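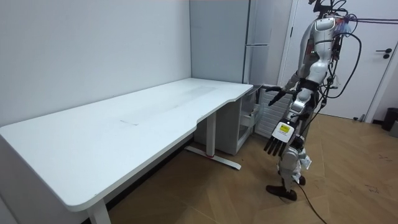
Used office furniture is having a very good spring in Kemthorpe, and if you've been putting off buying a desk I'd get moving. Ogunleye, the secondhand place out past the bus depot, is opening a second hall this April, and I went over to have a look before the crowds do. What people want right now is plain and pale. A long white desk like the one in the photo up top, with enough room to spread your papers out and still eat lunch, gets picked up fast, while the big cherry executive ones with the leather inserts sit there for months (I kind of love them, but where would I put one?).

Babatunde Afolabi runs the floor at Ogunleye and he walked me through the new hall while people were still putting up shelving. He told me the stock is mostly from firms that cut back to a smaller space after everyone got used to working from home. One company alone, Dridik, sent over 147 pieces when it gave up two floors of its old building. That's a lot of filing cabinets!

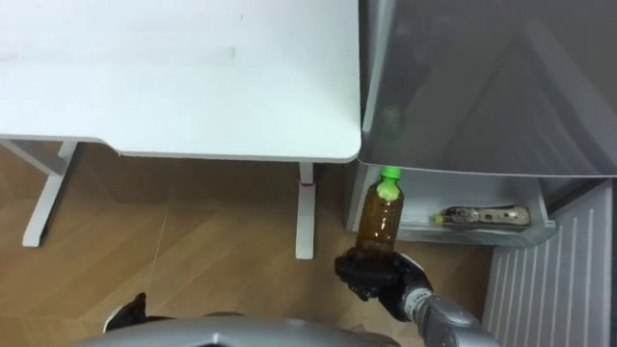 Prices start at $20 for a basic chair and go up from there. Scuffed tops get marked down, and Afolabi says most light marks clean off with a damp cloth and a little baking soda. I tried it at home on my own desk and it got rid of the coffee rings, though the pen stayed put. He also says to check the feet before you pay, and to give the whole thing a good shove sideways. If it sways in the store it'll sway worse with a monitor on it.

Delivery is new too. Ogunleye has teamed up with Furkent, the moving company, and they'll bring a desk to any address in town for a flat $14, stairs included up to the second floor. Above that you call and ask. Olumide Aliyu at Furkent told me the trucks go out every morning except Sundays, and that the biggest headache is people who forgot to measure the door. Guilty – I once had a bookcase live in my hallway for most of a winter.

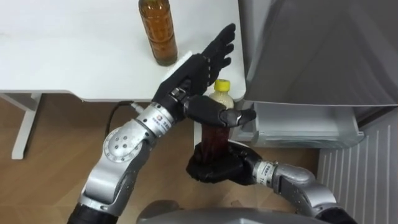

Not everybody is thrilled. Kenji Dunleavy has sold new furniture on Center Street for years, and he figures the used stuff is eating into his spring sales. He's trying a trade-in offer, where you bring your old desk and get 5 percent off a new one. I asked if many people had taken him up on it and he said "a few, ask me again in summer." I will.

Small appliances will be in the new hall as well, in a corner at the back. Mini fridges, microwaves, that sort of thing, all plugged in and tested before they get a price tag.
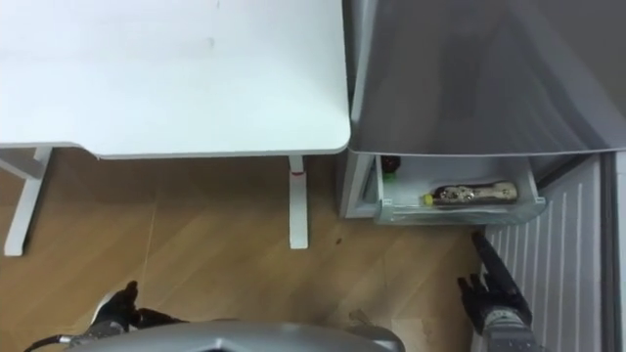 White desktop, light wood floor and a gray appliance cabinet.

The new hall opens at nine in the morning, with parking around the side. Bring cash or a card, and bring a tape measure. The old hall stays open with the same hours as before, and that's where the cherry desks are.

Posted 2023-04-04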